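Who should pay for the organic label?

In August I visited Filipa Neves, who grows peppers near Montecinos. Her certificate costs her 700 euros a year, and for this money she receives one visit and a very thick folder. The big farm beside her pays not much more. I think this is unfair.

A small grower sells her fruit by hand at the Monday market. The shops want the label, but they leave the bill with her.

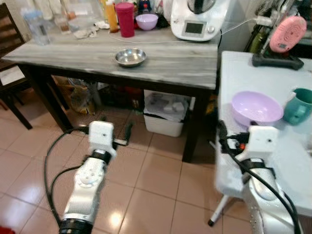

What I would change

The fee should follow the sales. A farm that sells little should pay little, and the buyer who prints the label on the box should pay a part too. Henrique Paiva tells me this would bring too much paper. Maybe he is right, but the paper is already there.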